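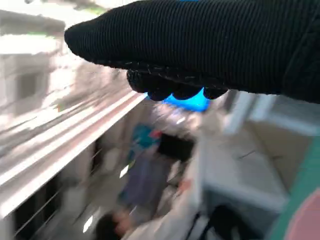

**Figure 3.** View from the wrist camera with the hand in motion. The knit glove stays fairly sharp while the room behind it, including the people in it, is blurred.

### 4.2 Gloves, blur, and people nearby

We came to the question of gloves rather slowly, and we hope that the account here spares other groups a few of our detours. The draft Dellow guidelines that we worked from ask that a hand be covered whenever people share the room, but they leave the choice of fabric, the fit, and the checking of wear entirely to the operator. Muthu Thomas and the first author therefore went back through all 2,654 clips recorded at the Arriaga site and marked each one for the state of the glove and for whether a person could be made out beyond it.

In 588 clips the background was too blurred to judge how far away a person stood, even where a figure could plainly be seen. Figure 3 is a fair case. The curled fingertips and the ribbing of the black fabric are easy to read, and bright blue shows between the fingers, yet the standing figure past them is little more than a streak of dark clothing. We would not want anyone to set a safe distance from a view like this one, and so our first rule is a plain one — the wrist view may be used to inspect the glove, but never by itself to clear a movement near people.

Our second rule concerns loose fibers, such as the small ones along the lower seam in the same figure. We suggest a look at the seams after every 300 grasps, with the result written in the session log. Anjana Gunawardena kindly tested this interval over 135 sessions and found it easy enough to keep up, though she would have liked a shorter form to fill in.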